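Kirkton (table)

The Kirkton is an extending dining table made by the furniture maker Skastudwood. It was designed by Halvard Torvik and is sold with a rectangular top on four tapered legs. The name covers a small family of tables that share the same underframe, including a kitchen version with a drawer and a lower version sold as a coffee table. The dining table is by far the most common and is the one usually meant when the name is used alone.

The table is best known for its center leaf, which is stored under the top and unfolds when the ends are pulled apart. Tables with the earlier sliding frame are often called "first-frame" Kirktons by sellers of used furniture, though Skastudwood has never used the term in its own catalogs.

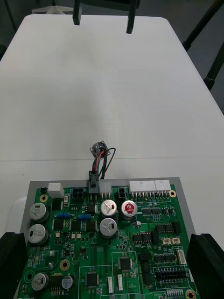

Design

The top is solid beech or oak, 21 mm thick, with a slight bevel on the underside that makes it look thinner from the side. The finished height is 718 mm, a little lower than many dining tables, and was chosen to suit the Lindqvist chair from the same maker. Armchairs with high arms may not fit under the apron.

The legs are joined to the apron with a steel corner plate and a single hanger bolt at each corner. They can be taken off with the wrench supplied. The bolt should be tightened again after the first few weeks of use, as new legs tend to settle against the plate. On first-frame tables the corner plate was made of wood and glued in place, and the legs could not be removed without damage.

When closed, the table is 44 inches long and seats four. With the leaf open it seats six, or eight with narrow chairs and some patience. There is no way to use the leaf half open. The leaf is hinged along its middle and folds flat under the top, where it rests on two felt-covered rails.

Ottar Lunde drew the second frame, which replaced the wooden sliders with metal ones. The change made the table heavier, but cured the sticking that owners had reported in damp weather. It also moved the catches from the ends of the table to the long sides. The two frames cannot be mixed, and a leaf made for one will sit slightly too high or too low in the other.

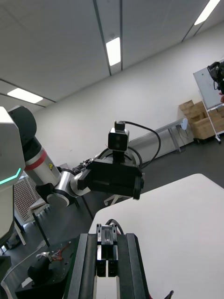 According to Embla Brekke, the second frame saved the table. She wrote in a trade newsletter that the old one was pleasant to look at from underneath and miserable to open by yourself, and that most families she had asked simply left it extended all year. Torvik disagreed and continued to prefer the wooden sliders, which he thought could be kept running well with a little candle wax.

Finishes

The beech version is sold with clear lacquer or with a white painted top. The oak version is oiled. A black stain was offered for a short period and dropped after complaints of wear at the edges.

Oiled tops need to be treated again from time to time, more often if they stand in direct sun. Skastudwood recommends taking the leaf out of storage every few months so that it ages to the same color as the rest of the top. Leaves kept folded away for years can be clearly paler than the ends. The difference fades with exposure to light but may never vanish.
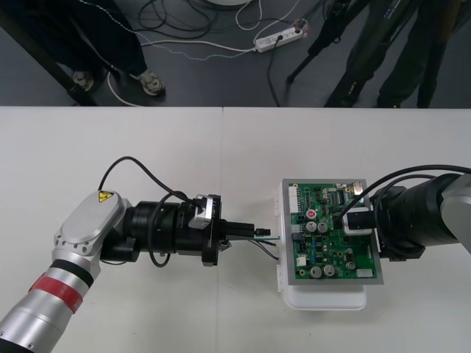
The painted version has its own weak point, which is the joint between the ends and the leaf. Wood moves with the seasons, and a joint that is tight in summer may open a little in winter when the heating is on. On oak this is hard to spot among the grain lines. On a white top it is much easier to see, and even a well-closed joint leaves a faint line. Owners sometimes try to hide the line with filler or paint. This glues the parts together and will chip the finish the next time the table is opened.

Small chips along the joint can be touched up with the paint sold for the purpose. Each side should be painted with the table open and left to harden before it is closed.

Production

The first tables were made in Skastudwood's own shop. Later the frames were bought in from Hutosov, a supplier of table slides and bed fittings, while tops and legs continued to be made by Skastudwood. Frames from this supplier carry a paper label on the inside of the apron with a batch number. Many labels have been lost, and the position of the catches is a surer guide to which frame a table has.

A revised version was announced on Thursday, October 6, 2022. It kept the outer shape and the second frame, but changed the hinge of the leaf to a concealed type and replaced the felt on the rails with cork. Spare felt strips for older tables are still sold.

The kitchen version has a shallow drawer at one end and no leaf. Its apron is deeper to make room for the drawer runners, so there is less space for the knees on that side.

Reception

Reviews of the table have mostly praised the proportions and the legroom, and criticized the price of the oak version. The lack of a half-open position is mentioned often. Several reviewers also noted that the catches are hard to find for anyone who has not been shown where they are.

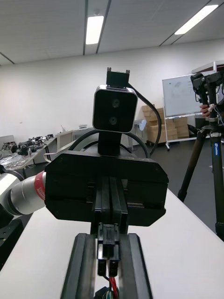 Vidar Holmgren called it a good four-seat table and an average six-seat one, since guests placed at the leaf have the frame rails just above their knees. Liv Moen took the opposite view in a longer review and found the middle seats the best, being well away from the legs. Both thought the white top a poor choice for households with small children.

Used tables are easy to find. Oak examples hold their price better than beech, and painted ones sell for the least, partly because of wear along the joint. A missing leaf lowers the price sharply, as replacements are made only for the second frame.

See also

Drop-leaf table
Gateleg table
Draw-leaf table
Lindqvist chair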